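Lusum bench calibration kit: six weeks on a tabletop cell

We run one small pick-and-place cell, a single arm on a white table, and for most of last year its upkeep took more of my time than I liked. Every knock to the camera stand meant half a morning of recalibration with a printed sheet taped to the table. In February we bought the Lusum kit from Pidari to replace the sheet.

In the box you get a rigid target board, a pointed probe for the gripper, two stand clamps, a torque key and a licence for the software. The board is good. It lies flat, which our paper never did, and it wipes clean. The probe fits our gripper with the smaller of the supplied sleeves, though it took some force the first time.

Setup is 28 poses. You lower the probe to the first few marks by hand and the software works out the rest. Eduardo Soriano did our first run from the printed guide and was finished before lunch. He would have been quicker if the guide said which way round the board goes. The arrow is on the back.

Once the numbers are in, you take the board away and try the cell on ordinary things. Our check is a square plate with a dark rim and a small brown item off to the right of it. The arm has to pick up the small one and put it down on the plate.

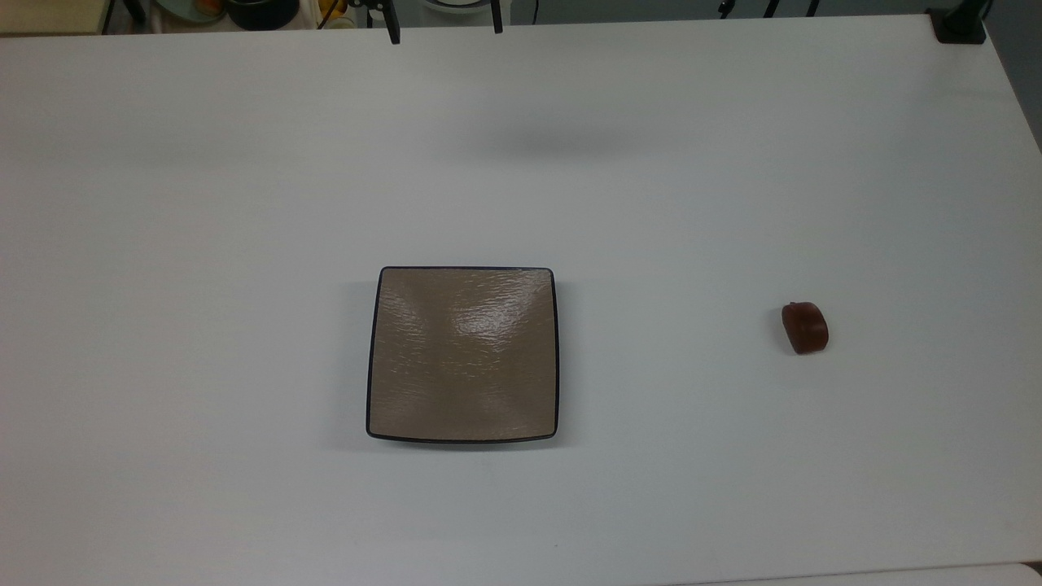

With the old sheet we were usually 5 mm out by the far edge of the table. After the Lusum routine we are within 2 mm everywhere we have measured, and it has stayed there. Glossy glaze still upsets the depth readings when the lights are on full. No calibration will cure that, so we dim them.

The clamps are the weak part. The jaws are fine on a thick worktop but on ours the pad creeps, and the manual has you retighten it after every 1000 cycles. I do it sooner. Beatrice Laizer swapped one pad for a bit of rubber from an old Flurnetti clamp and that one has not moved since. I have asked Pidari whether they sell a better pad and had no answer yet.

The software is plain and does its job. It keeps a log of each run with the error at every mark, so you can see drift coming – ours showed up on the left side first, and it was a loose bolt in the arm's base plate. I did not like that it forgets the gripper offset if you close it without saving. It gives no warning.

We also looked at the Gökçe set, which costs less and has a similar board. It has no probe and no log, and you type the offsets in yourself. For a cell that never gets moved it would probably do.

I would buy the Lusum kit again, and I would order spare sleeves with it. Delivery on those was slow.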